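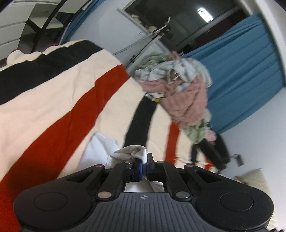

Equipment and budget

Progress report, 19 April 2021
From: Jennylyn Manalastas

Right, money first, as I know that's what you'll want to see! We've spent £852 of the equipment pot so far. Most of it went on the two hand-held grippers from Drikis, plus a bag of spare fingertips (the blue rubber ones) and postage, which was cheeky.

I'm really pleased with how they're doing on bedroom jobs. Cloth is the thing we promised you in November and cloth is what we're doing: pinching up a bit of crumpled white fabric over a made-up bed, with somebody carrying an armful of washing past the end of it. Ombridge wanted ordinary homes and ordinary clutter, so we haven't tidied up for it.

Now the planning bit. I'd like two more grippers before we start in the Bragança flats, so that both teams have a spare. Grarnis have quoted 12 weeks for delivery, which is longer than I'd hoped, and Drikis haven't come back to me yet. If you can say yes to the order this month we'd still be fine for the summer visits. If it has to wait for the next round, I'd move the kitchens forward and share the pair we've got – doable, but a lot of driving!

I've held off on the proper robot arm. The price was fine but the fitting and insurance weren't in it, and I'd like a full quote before I ask you for anything that size. I'll send it over with the receipts once I've got it.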